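5/12/22, bench notebook, the room with the gray wall

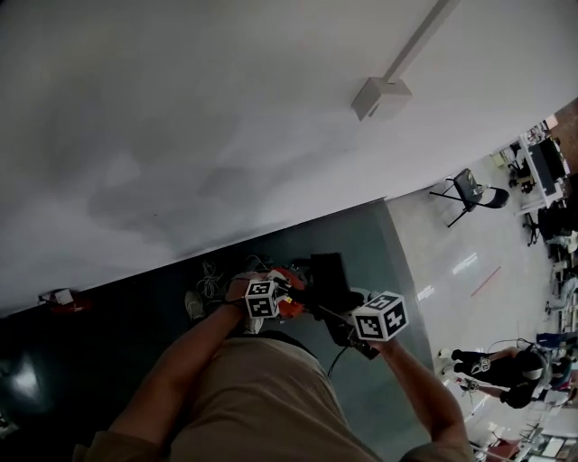
*Ouali*

OK, floor and cables, because I keep saying I'll write this up and then I go to lunch instead.

First, the mat. I love the dark teal mat (my knees love it even more!) but it's glossy, and when the light is strong you get these bright glints that make it hard to spot anything thin lying there. White cables especially. There was a whole tangle of them on the mat, right by a pair of white shoes, and I'd like us to stop keeping cables where feet go. So I bought hook-and-loop ties, a pack of 50 from Kavgate, and they're in the top drawer. Please use them up, I'll get more.

What I'd like us to try until June:

- white cables coiled and tied, then hung up or put in the drawer
- anything over 5 feet long gets its own tie, no sharing
- small stuff off the mat edge where it meets the wall (there's a little red-and-white thing sitting there, if it's yours come get it)

The wall. It has smudges all over, nothing terrible, but it's a big pale wall and they show. I tried a damp sponge on one corner and got most of it off, then ran out of patience. Toketti sells a wall cleaner that the Atine room swears by, so maybe we borrow theirs before spending money. Whoever does it, go easy near the little gray box with the long rod. I don't want water in there.

Folding chair: the black one by the wall can stay, I think. I know it was meant to go back to Atine, but I sit on it every single day and I'm not ready to give it up.

Red line on the shiny part of the floor: leave it alone, please! I nearly scrubbed it off last month before I remembered we measure from it. I want to redo it with better tape at some point, same spot, same length.

The desk on the far side still has clutter on it, a fair bit of it mine. I gave it 11 minutes before lunch and found two pens and a mug. More next time.

Still to do: price a matte mat (the one I liked was 300, so probably no), ask Atine for the cleaner, label the drawer.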